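Bekivwood cloths - notes to go with the data

Hello, and thanks for downloading. I keep this file next to the recordings so that I only have to explain things once, and I add to it whenever somebody writes in with a good question. Last big tidy was in August.

What's in it

489 episodes of a two-armed robot moving small cloths off a tabletop, recorded for imitation learning. Each episode is one go at the table, from both arms at rest to both arms at rest again. You get the joint positions, the gripper opening, the operator's commands and the video, all on the same clock. There's a one-line text instruction with every episode too, typed by whoever was driving, so expect "put the cloths away" and "tidy up the cloths" and a few spelling mistakes (I've left those in on purpose, they do no harm and real people type like that).

The name is just our name for the table. Fliltance is the recording software and Kaneko is the file layout, and if you already have a loader for Kaneko files you can skip most of what follows.

The wrist views
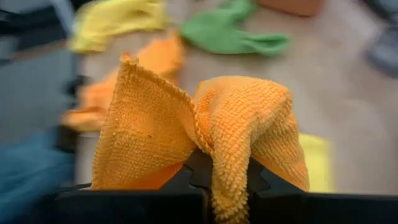 Grasp labels were the part I got wrong first time round, so please use the newer file, grasps_v2. In the old one I marked a grasp as soon as the fingers stopped closing, and that's a poor rule for cloth - the fingers will happily stop on a thick fold, a hem or nothing much at all. Now I go by the wrist video and mark the first moment the cloth is clearly pinched and standing clear of the table. An orange one held near its middle like this, with a flap going up on one side and a hump on the other, gets "middle". If the fingers have it by a corner or along the stitched edge it gets "corner" or "edge". I did all of these by eye, with tea, and I'd guess I've muddled a few of the edges and corners. Do tell me if you find one!

The wrist views blur a lot behind whatever is being held. Don't throw those moments out. I tried training without them once and the policy got worse at the lift, which is exactly where the blur lives.

Colours repeat, and that matters more than I expected. There can be two cloths of the same colour on the table at once, so an instruction such as "pick up the yellow one" can have more than one right answer. I count either as correct. If you need a single target, filter on the field called only_one and you'll be left with the tidy cases.

The side view

Everything else comes from a fixed camera that takes in the table and both arms. It's the view I'd start with if you only have room for one.
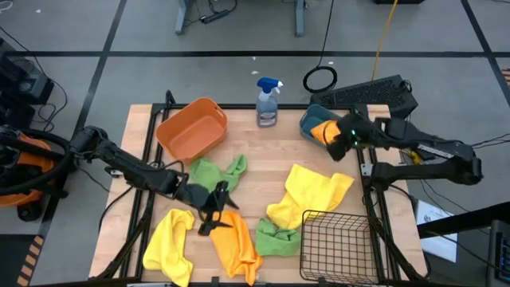 Fixed view: left gripper open over an orange cloth, right gripper at the teal bin with another.

Starting layouts were thrown by hand. I mean that literally - pick up the cloths, drop them, nudge anything that has gone on the floor back to the table, press record. Cloths lying on top of each other are fine and so are cloths hanging over the front edge. I didn't straighten anything between episodes, and the baskets wander about a bit as well. If your model has learnt that a container always sits in one spot, this is a good place to find out.

How it's split

80 episodes are held back for testing and the rest are for training. The test ones were picked by recording session, so you won't find a layout from one session on both sides of the split. Please keep it that way if you make your own. Shuffling everything together gives lovely numbers and I fell for it myself for a while.

There are 4 operators, listed only by letter. Operator C is slow and careful, operator A is quick and drops things. I'd keep both.

Failures

Yes, they're in there. 40 episodes end with a cloth still on the table or on the floor, and they have success set to false. Missed grasps inside an episode that came good in the end are not flagged, apart from in grasps_v2 where they show up as "missed". Gonetti, our little training script, ignores the failed episodes unless you ask for them with --keep-failed.

Known problems

- A handful of the early episodes have the left and right wrist videos swapped. The loader fixes this, but if you read the files directly you'll need the list in swapped.txt.
- Gripper opening is in our own units, nought for shut and one for fully open. It never quite reaches nought on a thick fold.
- No force readings at all. I'd love some, we just don't have the sensors.
- The text instructions don't say which arm to use. The operators chose as they went.

If you train something on this, send me a clip, even if it's rubbish. The rubbish ones are often the most useful for deciding what to record next, and I still have plenty of disk left.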